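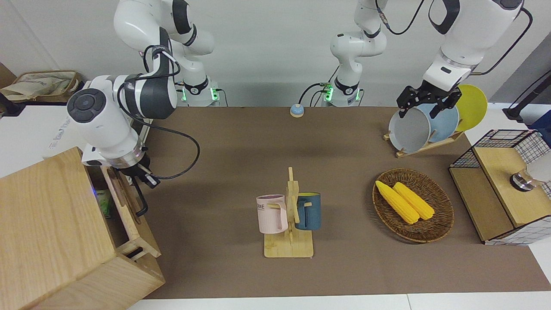 클루리네티 새 붓 얘기가 타임라인에 너무 많이 보여서 나도 한마디 쓴다. 미니어처 도색용 합성모인데 "끝이 영원히 안 휜다"는 그거. 길어질 것 같으니 관심 없는 분은 뮤트하시길.

먼저 밝혀두면 내 돈 주고 샀다. 코스타에서 2호 한 자루. 협찬 아니고 할인도 못 받았다. 적립금 쓸까 하다가 까먹었음.

그리고 나는 콜린스키 신봉자도 아니다. 족제비털 붓 좋은 건 아는데 메탈릭 칠할 때마다 손이 떨려서 평소에 합성모를 더 많이 쓴다. 그러니까 합성모가 싫어서 까는 글이라고 생각하진 말아줬으면.

포장에 적힌 문구를 그대로 옮기면 "4,000회 스트로크 후에도 새것 같은 끝". 이 숫자가 제일 걸린다. 스트로크가 뭔데? 팔뚝 근육 하이라이트 한 번 긋는 것도 스트로크고, 베이스에 진흙 텍스처 떡칠하는 것도 스트로크인데.

물만 묻혀서 매끈한 종이에 그은 건지, 물감을 묻혀서 레진 위에 그은 건지도 안 나와 있다. 홈페이지 구석구석 뒤져봤는데 "자체 시험"이라는 말이 끝. 자체 시험이 어떤 시험인지 쓰면 큰일이라도 나나.

본인이 갑옷 리벳에 점 찍는 걸 하루 저녁만 해봐도 알 텐데, 붓끝은 움직인 횟수보다 어디에 어떻게 비볐느냐로 상한다. 눈동자만 찍는 붓은 몇 년도 가고, 드라이브러시 한 번 잘못하면 그날로 간다.

그다음이 설문. 사용자 574명이 만족했다고 되어 있다. 만족한 사람 수만 있고 물어본 사람 수가 없다. 이거 나만 이상한가.

심지어 만족 문항이 "기존에 쓰던 합성모와 비교해 만족하십니까"였다고 한다. 기존에 쓰던 게 문방구 수채화붓이면 뭘 쥐여줘도 만족하지...

암튼 숫자는 그렇다 치고, 써본 얘기.

물감은 피르데일 걸로 통일했다. 제일 익숙하고, 집에 있는 게 거의 그거라서. 팔레트는 습식. 모델은 풀라넨에서 나온 늙은 등대지기 흉상. 수염이 깊고 얼굴 주름이 많아서 붓 탓 하기 딱 좋은 녀석이다.

첫인상은 좋다. 인정할 건 인정. 끝이 진짜 뾰족하게 모인다. 물에 적셔서 휴지에 한 번 굴리면 바늘처럼 선다. 아랫눈꺼풀 선이 한 번에 들어가서 좀 놀랐다.

탄력도 나쁘지 않다. 합성모 특유의 팅 하고 튕기는 느낌이 덜하다. 근데 이건 요즘 나오는 합성모 중에 괜찮은 것들은 다 그렇다. 클루리네티만의 무언가라고 하기엔 좀.

문제는 물감을 얼마나 머금느냐인데, 별로다. 얼굴에 글레이징 올리다 보면 볼 한쪽도 다 못 가서 팔레트로 돌아와야 한다. 그리고 처음 댔을 때 확 쏟아진다. 합성모 오래 쓴 사람들은 무슨 말인지 알 거다.

휴지에 한 번 찍고 시작하면 쏟아지는 건 줄어든다. 대신 머금은 것도 같이 줄어든다. 그럼 또 팔레트로 간다. 이걸 밤새 반복하면 목이 먼저 나간다.

광고에서는 "자연모 수준의 보유력"이라던데 어느 자연을 말하는 건지 모르겠다.

수염은 재밌게 칠했다. 한 올 한 올 긋는 작업은 이 붓이 잘한다. 선이 균일하고 끝에서 깔끔하게 빠진다. 짧은 선 위주로 작업하는 분이면 만족할 수도 있겠다 싶었음.

그러다가 모자챙 칠할 때쯤 옆에서 보니까 끝이 살짝 갈고리가 돼 있더라. 네. 휘었습니다. 영원히 안 휜다던 그 끝이.

하루 만에는 아니고 흉상 하나를 거의 다 칠했을 때다. 솔직히 합성모치고는 오래 버틴 편이다. 나는 이게 화나는 게 아니라 "영원히"라고 쓴 게 화나는 거다. "좀 오래 버팀"이라고 썼으면 이 타래도 없었다.

여기서 꼭 나오는 말. "관리를 잘못해서 그렇다." 그래서 관리한 방법도 쓴다. 물통 바닥에 끝 안 닿게 헹궜고, 작업 끝나면 붓비누로 씻었고, 입구 금속 부분까지 물감 안 올라가게 했고, 말릴 땐 눕혀놨다. 뜨거운 물은 휘고 나서 복구용으로 딱 한 번 썼다.

뜨거운 물에 담갔다 빼니까 펴지긴 하더라. 다음 날 눈썹 칠하다가 다시 휘었다. 아는 사람은 다 아는 그 패턴 그대로.

설명서에도 보면 작은 글씨로 "사용 환경에 따라 변형될 수 있음"이라고 적혀 있다. 변형될 수 있는데 영원히 안 휜다. 두 문장이 같은 종이에 있다.

이제 오스발도 몬티 얘기를 안 할 수가 없다. 이 붓 유행이 사실상 그 사람 영상에서 시작됐으니까. 지난 4월에 올라온 거.

몬티 그림 좋아한다. 특히 역광 받은 천 표현. 그 사람이 올린 망토 하나를 저장해놓고 아직도 따라 하다 실패한다. 실력을 의심하는 건 아니라는 걸 미리 말해둔다.

근데 영상을 천천히 다시 보면, 붓 소개하는 부분이랑 실제로 칠하는 부분의 붓이 같은 건지 확신이 안 선다. 소개할 땐 손잡이가 환히 나오는데 칠할 땐 손에 가려서 거의 안 보인다. 바꿔치기했다고 주장하는 게 아니다. 확인할 수가 없다는 얘기다.

그리고 볼 때마다 새 붓이다. 당연히 끝이 서 있지, 새 붓인데. 내가 보고 싶은 건 한 달 굴린 붓으로 눈 찍는 영상이다. 그런 건 왜 아무도 안 올려주나.

협찬 표시는 영상 설명란 맨 아래, 더보기를 눌러야 나온다. 표시를 안 한 건 아니니까 뭐라고 하긴 그런데, 뭐라고 하고 싶다.

"프로가 쓰는 붓이니 나도 써야지"라는 생각도 이제 좀 내려놓았으면. 몬티는 이쑤시개를 줘도 잘 칠할 사람이다. 내 망토가 안 되는 건 빛이 어디서 오는지 내가 모르고 칠해서지 붓 때문이 아니다. 쓰면서도 아프네.

가격 얘기. 코스타에서 파는 콜린스키 중에 싼 라인이랑 차이가 별로 안 난다. 합성모의 제일 큰 장점이 막 쓰고 버릴 수 있는 건데 이 가격이면 막 쓸 수가 없다. 막 못 쓰는 합성모를 왜 사야 하는지 누가 설명 좀.

동물성 털을 안 쓰고 싶은 분들한테는 의미가 있을 수 있다. 그건 존중한다. 다만 그 이유라면 더 싼 합성모 여러 자루를 사서 돌려 쓰는 쪽도 한번 따져보시라고 하고 싶다.

같이 파는 전용 붓비누도 사봤다. 나도 참. 200밀리리터짜리 액상인데, 냄새가 좋다. 씻기는 건 집에 있던 고체 붓비누랑 구별을 못 하겠다. 눈 가리고 테스트하면 냄새로만 맞힐 자신이 있다.

라벨에 "섬유 기억 복원 성분"이라고 쓰여 있는데 성분표에 그럴듯한 이름이 하나도 안 보인다. 화학 전공하신 분 있으면 봐주세요. 내가 무식해서 못 알아본 거면 정정하겠음.

휘어진 붓을 이 비누로 씻고 모양 잡아서 하룻밤 뒀다. 아침에 보니 휘어 있었다. 기억이 복원되긴 했는데 휜 기억이었나 보다.

피르데일 물감이 문제 아니냐는 답글이 왔길래 덧붙인다. 피르데일이 매트한 편이라 붓끝에서 빨리 마르는 건 맞다. 그래서 다른 브랜드 물감으로도 피부 한 겹 올려봤는데 체감 차이 없었다. 다만 이건 그때 이미 휜 붓이라 공정한 비교는 아니다. 그냥 내 느낌 정도로 들어주시길.

한 자루로 판단하는 거 아니냐는 말도 맞다. 불량 뽑기였을 수도 있다. 그래서 나는 "이 붓은 쓰레기다"라고 한 적이 없다. 내가 산 붓은 휘었고, 광고는 안 휜다고 했고, 그 사이를 메워줄 자료를 회사가 안 내놓는다. 여기까지가 내가 아는 것.

클루리네티 고객센터에 시험 조건 물어보는 메일 보냈다. 어떤 표면에, 어떤 물감으로, 몇 자루를 시험했는지. 답이 왔는데 "소중한 의견 감사드립니다"로 시작해서 "더 나은 제품으로 보답하겠습니다"로 끝났다. 중간에 내용은 없었다.

다시 보냈다. 이번엔 신제품 쿠폰이 왔다.

쿠폰은 안 쓸 거다. 아마. 0호가 궁금하긴 한데.

동호회 단톡에서도 의견이 갈린다. 좋다는 사람들은 대체로 산 지 얼마 안 됐고, 별로라는 사람들은 좀 굴려본 쪽이다. 물론 별로라고 느낀 사람이 더 떠드는 것도 있어서 이것만 갖고 뭐라 하긴 어렵다. 나부터가 지금 떠들고 있으니.

그중에 끝이 아직 멀쩡하다는 분이 한 분 계신데 여쭤보니 눈동자랑 글씨에만 쓰신다고. 그럼 나라도 멀쩡하지 싶다가도, 그렇게 쓰라고 만든 붓이면 처음부터 그렇게 팔면 되잖아.

"디테일 전용, 짧은 선에 강함, 언젠가는 휩니다." 이렇게 써 있으면 나는 또 산다. 진심으로.

입문하는 분들이 DM으로 이거 사야 되냐고 물어보셔서 여기 한꺼번에 답. 급하지 않다. 지금 쓰는 붓 끝이 모이면 그걸로 계속 칠하세요. 끝이 갈라졌으면 동네에서 구할 수 있는 적당한 거 사시고, 남는 돈으로 물감 한 병 더 사세요.

너무 작은 호수부터 사는 것도 말리고 싶다. 작은 붓은 눈 찍으러 가는 동안 물감이 말라버린다. 배가 통통하고 끝이 서는 붓이 훨씬 편하다. 이건 클루리네티랑 상관없이 내가 몇 년째 하는 잔소리.

휜 합성모는 버리지 마세요. 워시 올리기, 풀 바르기, 피그먼트 털기, 다 됩니다. 내 비싼 클루리네티도 지금 베이스에 목공풀 바르는 중이다. 풀은 잘 발린다.

흉상은 완성했다. 수염은 마음에 들고 모자는 마음에 안 든다. 모자 그림자를 너무 차갑게 잡아서 얼굴이랑 따로 논다. 이건 붓 잘못 아님. 풀라넨 조형은 볼수록 좋은데 귀 뒤 파팅라인은 좀 신경 써줬으면.

추가) 몬티가 붓을 바꿔치기했다고 내가 썼다며 퍼가신 분이 있던데 그런 말 안 했습니다. 위에 다시 읽어보세요. 확인이 안 된다고 했지 했다고는 안 했음.

추가 하나 더) 방금 홈페이지 다시 들어가 보니 "영원히" 옆에 별표가 생겼다. 2026년 8월 8일 현재 기준. 별표를 눌러도 아무 데로도 안 간다. 캡처는 해뒀다.

별표 설명 찾으신 분은 답글 부탁. 페이지 맨 아래까지 내려봤는데 각주가 없다. 모바일이라 안 보이는 건가? PC로 보신 분?

그리고 중고로 넘기라는 분들, 휜 걸 어떻게 팔아요. "끝 살짝 휨, 풀 묻음"이라고 쓰면 사실 건가요.

다음엔 피르데일에서 새로 나온다는 원코트 노랑을 사볼까 한다. 노랑이 한 번에 덮인다는 말을 안 믿는다. 검정 프라이머 위에 올려보고 결과 쓰겠음.

하얀 프라이머 위에 올려놓고 한 번에 덮인다고 하는 건 안 쳐줍니다.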